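Call for participants: reviewers for a gripper fault study (remote, paid)

Skamard is looking for people to help us understand a failure in our simulated home robot. The work is done from your own computer and starts in April.

What went wrong

Last winter we ran 2000 simulated trials in a set of virtual rooms built for us by Zoseck. The task was simple: go to a table, close the two fingers on an object, carry it to another place. In 856 of the trials the gripper opened before the robot reached the target. Our safety monitor should stop the arm when this happens. It did not stop it, and the log reported a normal finish.

We repaired the monitor, but we still do not know why the fingers open. The program we wrote to sort the failures disagrees with itself when we run it twice — so we need human eyes.

What you will do

You will watch short recordings from the gripper's camera, mark the moment when the fingers begin to open, and write one or two sentences about what the arm was doing at that time. Many recordings contain long parts where the arm only travels over the floor, and these must be checked too.

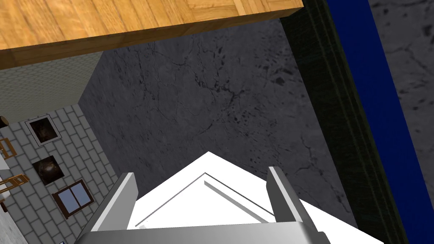 One reviewer from our pilot round, Fu, wrote to us that the marking itself is easy but the waiting is tiring, and that she twice missed an opening because it came in the first second of the recording. We have since added a slow replay button and a pause between recordings.

Who can apply

You do not need to be an engineer. You need good eyesight (glasses are fine), patience, and English good enough for short notes. People who worked on the Zidomton version of the software cannot take part.

Conditions

We have 30 places. Each person gives 10 hours, divided as you like over one month. Payment is made by bank transfer when the hours are complete. If you stop earlier, we pay for the hours you did.

How to apply

Please send a short letter through the contact form on the Skamard website, with the words "gripper review" in the subject line. Tell us which hours of the day suit you and what screen you use. We answer every letter — also when the answer is no.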